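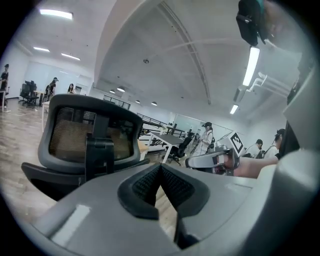 Photo: Evaristo Tapia

The Romley coat of arms is the heraldic emblem of the town of Romley. It was designed by Berenice Zamudio and replaced an older seal that showed only the town's name inside a ring of rope. The arms appear on street signs, official letters and the doors of town vehicles.

Design

The shield is divided by a wavy white band that stands for the Plutow River. The upper part is green and carries a gold heron with one leg raised. The lower part is blue and holds two crossed oars, a reference to the ferry that linked Romley with Ivero before the Fitzgerald Bridge was built. Above the shield is a crown of willow branches. Willow was the main material of the local basket trade, and the tree still grows along both banks.

A ribbon under the shield carries the motto "By Water and Work." Zamudio's first drawings had the motto in Latin. The town council asked for English after residents complained that they could not read it.

History

The council opened a design contest in November and received 101 entries. The winning drawing showed a pike where the heron now stands. The fish was dropped at the second reading, as a neighboring township already used one. The final version was put to a public vote and passed with 3197 in favor and 550 against.

Use

Businesses and clubs need written permission to use the full arms. The heron alone may be used freely, and the Romley rowing club wears it in white on a blue field. A simplified version without the willow crown is used on small items such as pins and stamps, where the leaves would not print clearly.

See also

Seal of Ivero
Flag of Romley
Fitzgerald Bridge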